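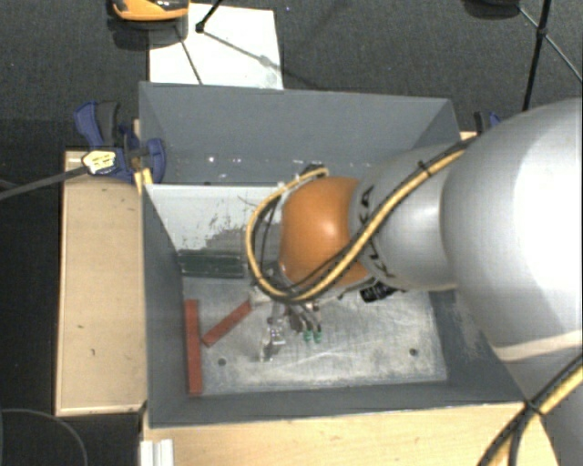

Posted by Narayanan Kurian
May 21, 2019
Filed under: Storage, House

I have been sorting out the bins again. I said in December that I would get it done before the new year and I got as far as the top shelf.

The bins I mean are the big open grey ones, straight sides, no lid. I bought the first from Jakness when we moved to Closside and went back for more when I saw how much went in it. They are sold for workshops and stockrooms, so they are plain things, but I have used them for bedding, coats, garden tools and once a whole Christmas tree.

We have 4 now. A while back I tried two from Porelent, which cost less, and I gave those to my brother. The sides bowed out when they were full and you couldn't put them next to each other on a shelf without one of them riding up. The Jakness ones stay square. They hold 64 litres each, going by the label, and I have no reason to doubt it.

What I did this time was empty everything on to the landing and start from nothing. It took most of a morning. I found the spare key for the bike lock, three extension leads and the instructions for a boiler we no longer own.

Then I washed the bins in the bath. Warm water and washing-up liquid, a soft brush for the corners. The corners are where the grit collects. Rinse them, stand them on end against the wall and leave them until the next day. I once put blankets back into one too early and had to wash the blankets as well.

For the filling, I have settled on heavy things along the back wall of the bin and light things at the front. When you slide it off the shelf you are lifting the front edge first, and it's much easier on the wrists. I don't fill past the rim any more. With no lid, anything above the rim ends up on the floor behind the shelving.

Small things are still a problem. An open bin this size swallows them. Screws, batteries, picture hooks and so on all go to the bottom and you have to reach right in with your arm to get them back. I have put ours in old ice cream tubs for now. Poojory is how I had been spelling the name of the shop that does the divider sets, and it is Poojary, which explains why I couldn't find their website. The dividers look good but they want too much for them.

I write on masking tape with a marker and stick it to the short side. I've tried proper labels and they leave glue behind when the contents change, and in this house the contents change a lot.

Still to do: the bin of cables, which I have moved from one room to another without opening, and the coats. My wife wants two of the coats to go. I have agreed to one.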